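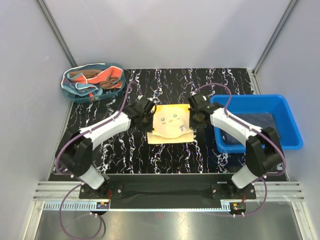

**Kovolby Residents' Club · Laundry Room Group**

The laundry room on the ground floor has new opening hours from July. You can wash from 7 in the morning until 18:00, and the last machine should be started one hour before closing. We know this is early for people who work late, and we are still speaking with the building office about it.

Please write your name and apartment number on the paper list by the door. One booking is for two machines at most. If you are more than 15 minutes late, the next person on the list may take your place.

Some towels from the winter are still on the shelf. They are clean and folded, and many are in good condition. Gintarė Jankauskaitė in apartment 13 keeps the key to the cupboard, so please ring her bell before 18:00 if you miss something. What remains at the end of July will go to the animal shelter in Govville. 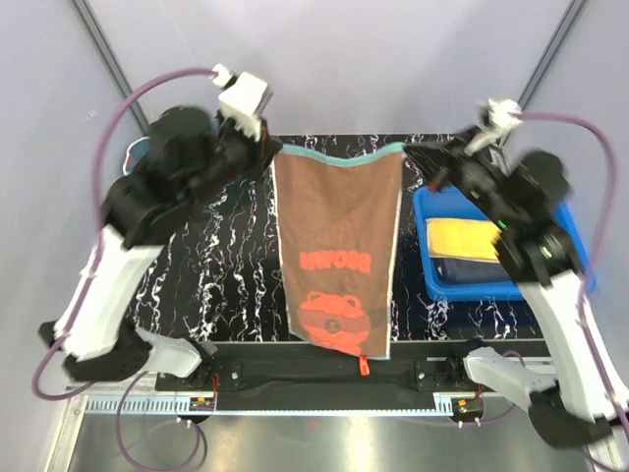 ## Drying lines in the yard

The two long lines are repaired and can be used again. Please bring your own pegs and take your things inside before night. Carpets are too heavy for the lines, so use the metal bar behind the bicycle shed.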